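Dollberg Surface Terms: data card

Version 6
Last revised: 2024-07-29
Maintainers: Zsolt Szénási, Darragh Keogh

Summary

Dollberg is a table of 3,707 English phrases used to describe the surfaces of kitchens and household furniture, each tied to a headword and a finish class. The phrases come from printed sales catalogs, fitting guides and repair manuals. The table is meant for people who work on retrieval, spelling normalization or catalog merging and need a stable list of what sellers call things. It is not a materials reference. A phrase such as "oyster marble" is recorded because a catalog printed it, and the table makes no claim about what the item was made of.

Files

terms.tsv — one phrase per row, UTF-8, tab separated, header row present
headwords.tsv — 162 headwords with their finish classes
sources.tsv — 113 source documents with a short key for each
changes.txt — edits since version 4

Earlier change notes were kept by hand and are not in the archive.

Columns in terms.tsv

id: integer, never reused. Gaps are rows that were withdrawn.
phrase: the phrase as printed, with line-end hyphens removed.
norm: lowercase form, American spelling, single spaces.
head: key into headwords.tsv.
src: key into sources.tsv. Where a phrase occurs in several sources, the earliest is given.
flag: empty, or one of r (regional), t (trade name suspected), u (unclear reading).

Normalization

The norm column folds "grey" to "gray" and "colour" to "color". Hyphens between two color words are kept, so "olive-brown" and "olive brown" both become "olive-brown". Hyphens elsewhere are dropped. Numbers are left as printed. Accents are kept in phrase and removed in norm, which affects the Vörös catalogs more than any other source.

Pattern words and color words are separated only at the headword level. "Veined" and "mottled" are pattern headwords; "taupe" is a color headword. A phrase that contains both takes the pattern headword. Version 3 did the opposite, and joins against files built on it will fail for most stone phrases.

Finish classes

There are six classes: plain, veined, grained, flecked, printed and other. "Plain" covers any phrase that names a color and gives no pattern. "Veined" requires a word for lines or branching. The other class is small and should be treated as unsorted.

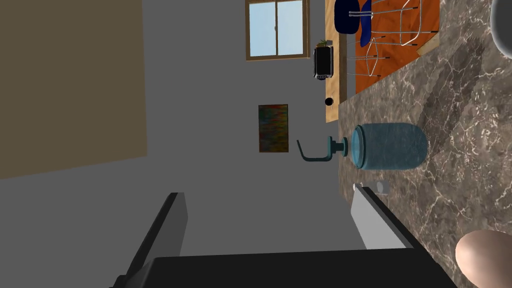
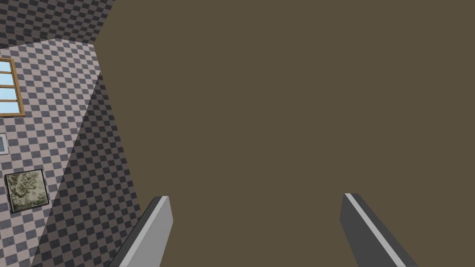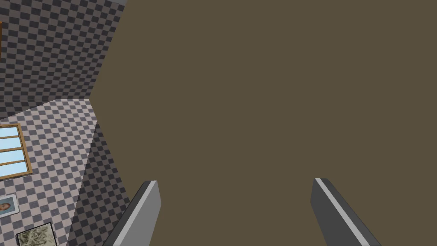

Figure 1. Kitchen render. First image: marble countertop, class veined. Second and third images: flat olive-brown surface, class plain.

Collection

Zsolt Szénási keyed the Vörös and Grimel catalogs from paper. Darragh Keogh keyed the fitting guides and did the second pass on everything else. Scans were read by software only for the Rerkville manuals, where the type was clean enough, and each line was then checked against the page. Prices, stock codes and dimensions were not captured.

Duplicate phrases were merged when norm and head both matched. Phrases with the same norm and different heads were left as separate rows. This is deliberate — "cream" is a color in most sources and a sheen in the Rerkville manuals.

Known problems

1. The Grimel catalogs abbreviate heavily. "Lt. gr." has been expanded to "light gray" throughout, but some of these were probably "light green". All are flagged u.

2. Phrases for floors and walls are thin compared with those for worktops and cabinet fronts. Do not use row counts as a measure of how common a finish was.

3. Trade names were flagged by judgment, without a register check. Expect misses in both directions.

4. Rows added in May have a source key but no page reference. Page references for the earlier rows are in sources.tsv, in the notes field, in no fixed format.

5. "Marbled" and "marble" share a headword. This should be split and has not been.

Loading

Read every column as text. Several spreadsheet programs turn values such as "3-4" in the phrase column into dates, and the damage does not show until the file is saved again. Quoting is not used anywhere in terms.tsv, so a double quote is a literal inch mark.

Corrections

Send the row id, the current value and the proposed value. For rows flagged u, a scan of the printed line is needed as well. Corrections to norm are applied in the next version; corrections to head are held until both maintainers have looked at them. Withdrawn ids are listed at the bottom of changes.txt.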